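Small workshop habits for people who write code

I have been keeping a text file of little tricks for years now, and Brian Mrema, who sits across from me at Nulance, finally talked me into tidying it up for other people. It's a home workshop sort of list, really — the bench just happens to be a terminal and a text editor. Some of these you will know already, so please skip about as you like!

Name your stashes

I used to run git stash several times a day and then wonder, a fortnight later, what on earth any of them held. Now I type git stash push -m "half-done login form" (or whatever it happens to be) and the list reads like a proper to-do list. When I looked in August I had 7 of them, and I threw most away without a pang.

Search your history properly

Press Ctrl and R in the shell and start typing any part of an old command. Press it again to step further back. If you find yourself fetching the same long line every morning, give it an alias and put a comment beside it saying what it does. My alias file for the Barum project has grown to 68 lines, which is a bit much, I admit, but I do use nearly all of them.

Take the problem for a walk

When a bug has had me going in circles for an hour, I write down the last thing I tried, lock the screen and go out, drizzle or no drizzle. Half the time I come back with a different question to ask, and that's usually worth more than another hour of print statements.

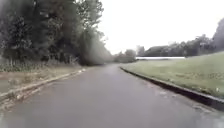
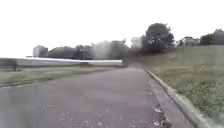 Leave yourself a failing test

Before you stop for the day, write one small test for the next thing you mean to build and let it fail. In the morning you run the tests, see the red line and know just where to start. I picked this up while working on Bakilana and I've done it ever since (do keep it on your own branch, though, or your colleagues will be cross with you).

Keep a scratch folder

Mine is called bench, and it sits outside every repository. Odd scripts go in there, along with bits of JSON and queries I'm not sure about yet. Once a month I sort it by date and clear out the old things. If a script has been used 3 times it gets a proper name and moves in with the project tools — that's how our Flumach log reader began.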